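From: Idun Rustad
To: shore-monitoring list
Subject: Re: turbidity readings at the Verar outfall

Hi all,

Replies to Jouko's points are below his message.

Jouko Nieminen wrote:
> I went through the February logger files from Verar and the numbers
> look too high for the second half of the month. The station at
> Lundgren, which is on the same side of the inlet, stays flat the
> whole time. The Verar logger climbs steadily and ends at 344 NTU.
> There was no storm and the river gauge barely moved. Is this fouling
> on the sensor window, or did somebody change the depth? Also, are we
> keeping these values in the spring summary or flagging them?
>
> Jouko

I think it is fouling. A slow climb with no dips at slack tide is what we got last year when the wiper arm stuck, and the shape of the curve is close to the same. Real sediment from the outfall comes and goes with the ebb, and you can usually see it at Lundgren two or three hours later.

The depth was not changed. Maj-Britt Dahlgren serviced the mooring early in the month and wrote down 2 meters below the float, same as before. She also noted some green film on the housing but none on the window. The water has been clear and mild for the season, so growth could have started sooner than we planned for. We had the cleaning interval set at 40 days, and that is too long if the bloom is coming early.

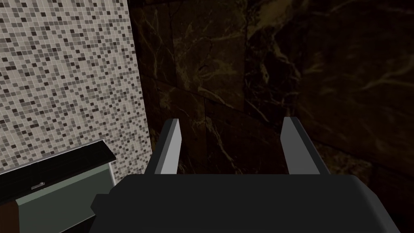
For the summary, I would flag everything from the point where the two stations split and leave the earlier values in. Please don't delete anything from the raw file. Teodor Sjögren wants to try a drift correction once we have a reading from before and after cleaning, and he needs the full record for that. If the correction doesn't hold up, the flagged part stays out of the plots and we say so in the caption.

The temperature and salinity channels on the same logger look fine to me. I compared them with the bottle samples and there are 9 pairs that match within what we normally accept. The chlorophyll channel uses the same kind of window as the turbidity one, so treat it as suspect too until it has been checked.

A couple of things for whoever goes out next:

Take a bottle sample right beside the float before you touch the logger. Let it log for ten minutes, then clean the window, put it back at the same depth and let it log for another ten. Write down both times. The last set of field notes only had the time the boat left the dock, and that made the files hard to line up.

The spare wiper is in the gray box with the Plidora cables. Elsa Haugen has the key to the storage room until the end of the month.

I have put the flagged copy in the shared folder next to the original. The new column is called "qc_ir" so it won't overwrite Jouko's. If anyone has notes from the Verar shore walk that mention brown water or foam near the pipe, please send them to me, even if they are short.

Idun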